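June 22, 2022

Small bottles, second round of sorting. Carrying on from the February notes, which stopped halfway down the second shelf and never got finished.

Started with what was left in the Werka drawer. The drawer runner still sticks about a hand's width from closed. Waxed it, no better. The screw at the back has worked its way up and the runner rides over it, so that has to come out with the drawer off. Left it for now.

The sorting rule from February was by contents: oils in one tub, extracts in another, anything dry in a third. Anisa pointed out then that this doesn't hold up once the bottles are half used, and she was right. The oils weep at the neck and the labels next to them go translucent. Two of the Brandão labels can't be read anymore except for the last line. I've written the contents on the base in paint marker and put them back.

New rule, to be tried until the end of the month: by cap. Screw caps that seal dry go standing up in the shallow tubs. Droppers and anything with a cork go in the rack. Anything that has leaked once gets wiped, a strip of tape around the neck, and its own tub with a paper liner. If it leaks again it gets decanted or thrown out.

Washed the clear tubs first. Warm water, a little dish soap, left upside down on a towel. The old sticker glue came off with cooking oil and a plastic scraper, then soap again to get the oil off. Don't use the solvent on these tubs. I tried a dab on the underside of a cracked one and it went cloudy within a minute.

Firdevs Dönmez asked for a list of volumes so she can stop reordering what we already have. Did this by weight, full bottle less an empty of the same kind. The oils come to 1,040 ml all together, which is more than we'd use in a year. Extracts about 80 ml. No point ordering either from Plandow before winter. Sent her both numbers and the sheet.

The scale drifted a little during the first batch. Re-zeroed, repeated the first few, differences too small to matter here. It was the draft from the side door, which somebody had wedged open. Closed it and the reading settled.

Order of work, for whoever does the next drawer:

Wipe the bottle before it goes anywhere near a clean tub.
Check the cap by turning it, then tip the bottle over a paper towel for a slow count of ten.
Mark the base. Front labels are for us, the base mark is for when the label has gone.
Set it down label outward, jars to the side of the tub and bottles beside them.
Close the tub only when everything in it has had its tip test.

The step I keep skipping is the wipe, and it costs time later. A sticky bottle picks up dust from the table and then leaves a ring in the tub.

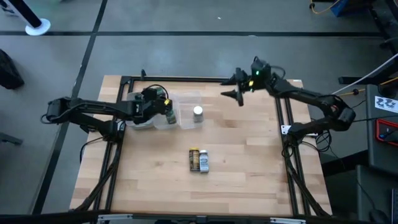
Can a jar and a bottle share the same tub if they hold different things?

As long as both caps are dry after the tip test, they can share. Keep powders away from oils even so, and put a liner under the pair if either has been opened more than a year.

Remaining: the Ranudholm box, which hasn't been opened since the move. It's heavy and it smells of clove through the cardboard, so I expect at least one breakage. Do it on the tray, with the window open. Gloves are in the top drawer, the thick ones.

Also short of lids. The big shallow tubs came with lids that fit the older pattern only, and the newer ones sit a few millimeters too wide at the corners. Either order the right ones or cover with film. I'd rather order, the film tears when you pull the tub out by the rim. Price from last time was 87 for the pack, not checked since.

Towel to the wash. Paint marker is nearly dry, need another one, fine tip – the medium one is too fat for the small bases.

Comments (3)

anisa_y
The tape on the necks works better if you fold the end over so there's a tab. Otherwise you need a fingernail and half the label comes with it.

F. Dönmez
Got the sheet, thanks. I've taken the oils off the reorder list. Please don't throw out the two with the bad labels until I've looked at them.

benchtop_reader
We had the same trouble with tubs going cloudy. Cooking oil for the glue is a good tip, baby oil does it too.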